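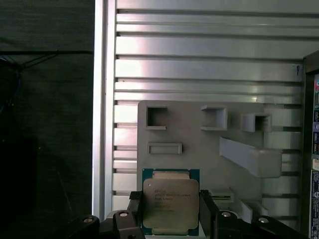

How Does a Computer Think? (And Does It Really?)

Have you ever asked a computer to add up a long list of numbers and had the answer before you could blink? Or played a game where a dragon flies across the sky, the music swells and your score goes up, all at the same moment? Something inside the machine has to work all of that out, and the part that does most of the working out is called the processor. Grown-ups sometimes call it the CPU, which is short for central processing unit, but processor is easier to say and we'll stick with it.

A pretend kitchen

Let's go to a kitchen for a while. Imagine a small café called Willum, with one cook in it. This cook is a funny sort of person. She is terribly fast, she never gets bored, and she never gets hungry herself, but she can only do very small jobs. You can't say to her, "Please make pancakes." She would just stand there and look at you. You have to say: pick up one egg. Crack the egg. Drop it in the bowl. Put the shell in the bin. Pick up the next egg.

A processor is like that cook. It can add two numbers together. It can check whether one number is bigger than another. It can fetch a number from somewhere, or put a number away. There are more jobs than that on its list, but they are all little ones, and every game and every drawing program and every movie you have ever watched on a screen was made out of enormous piles of them.

The recipe the cook follows is called a program, and the people who write the recipes are called programmers. They have to be careful! If you forget to tell our cook to crack the egg, she will drop it into the bowl with the shell still on, and she won't think it strange at all. When a program has a mistake like that in it, we call the mistake a bug.

Millions of tiny switches

Now, how can a piece of metal and plastic and silicon add up numbers? Well, the working part of a processor is made mostly of silicon, which comes from sand — very, very clean sand, melted and purified and sliced into thin, shiny circles. On those circles, factories build switches called transistors. You have switches at home, of course. You flick one and the light comes on, and you flick it again and it goes off. A transistor is a switch too, but there's no finger flicking it. Electricity does the flicking.

And they are small. They are so small that you couldn't see one even with the magnifying glass you use for looking at ants. A modern processor can have billions of them, all packed into a piece of silicon that would fit in the palm of your hand with plenty of room left over for a cookie.

Each switch can be on or off. We write a 1 for on and a 0 for off. It doesn't sound like much to work with, does it? But you can write any number you like with only ones and zeros, if you know the trick.

Counting with ones and zeros

The trick is called binary. When we write ordinary numbers, each place is worth ten times more than the place to its right: ones, tens, hundreds and so on. In binary, each place is worth only twice as much. So the places go one, two, four, eight, sixteen, and you just keep doubling for as long as you need.

Let's try the number 20. We need a sixteen and a four, and no eight, no two and no one. So we write 10100. Now let's try 27. That's a sixteen, an eight, a two and a one, and we write it as 11011. Take a pencil and see if you can do 29 and 37 by yourself. (You'll need another place on the left for 37, worth thirty-two.) The answers are at the bottom of the page, and I'm trusting you not to peek.

Letters can be numbers as well. If everyone agrees that A is one particular number and B is the next one, a computer can store a whole story. Colors work the same way, and so do sounds.

Keeping time, keeping cool

Our cook at Willum works to a drumbeat. Every time the drum goes boom, she takes another little step. A processor has a beat as well, called a clock, although it doesn't tell you when it's lunchtime. It ticks billions of times in one second. You can't clap that fast. I have tried, and my hands got sore long before I reached even ten.

All that switching makes heat, just as you get warm when you run around the yard. Many processors wear a flat metal lid that helps spread the heat out, and above the lid there is often a block of metal fins with a fan blowing on it. If you've heard a computer whoosh during a big game, you were probably hearing the fan.

So does it think?

My neighbor Firdevs Demirtaş asked me this over the fence one evening in May, and we talked until it was too dark to see the tomatoes. A processor follows its steps wonderfully well, but it doesn't wonder about them, and it has no idea that the dragon is a dragon. Firdevs says that isn't thinking. I mostly agree with her, but people have argued about it for a long time, and you are allowed to make up your own mind.

Answers: 29 is 11101, and 37 is 100101.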